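Section 9. First cloth test

Do this section after both arms have been homed and the wrist cameras are showing a picture. Allow an hour the first time. If you are working in the Nikineck shop, book the long bench, as the short one flexes when both arms move together.

9.1 Before you start

Check that the supply is switched off at the wall. Tug each finger by hand. A finger that rocks on its carrier needs its two screws tightened before you go on.

Wipe the grip pads with a dry brush. Lint packs into the knurling and the pads start to slide on terry cloth.

CAUTION: Keep hands and sleeves off the bench while the Sirnell controller shows a green light. The arms can move without a sound when a queued command arrives.

9.2 Setting the limits

1. Switch on the supply and wait for the controller to finish its self-check.

2. Open the Warkiritz panel and load the cloth profile. The default profile is meant for rigid parts and closes too hard.

3. Set the closing force to 152. This is a raw value, not newtons.

4. Set the finger speed to 500 and the arm speed to the lowest step.

5. Save. The panel writes the file to slot 1192 unless you pick another one.

Note: If you built the arms from the older Shi kit, the force scale runs the other way. Check with a sponge first – it should dent and spring back.

9.3 Placing the towel

6. Fold a hand towel once or twice and lay it within reach of both arms. Route loose cables away from the path of the fingers.

7. Open the working gripper fully and bring it down until the tips are just above the pile, with the edge you want to pick up between them. Park the other arm at the far side of the towel.

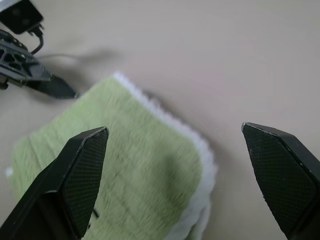

A reader on the build list, Shi kit owner, wrote that 152 was too weak for a thick bath towel and that the edge slipped out on every lift until the value went up to 180. Raise it in small steps if you see the same, and let the motors cool between tries.

8. Close the gripper from the panel, lift a hand's width, and hold.

9. Lower and open. Repeat with the other arm.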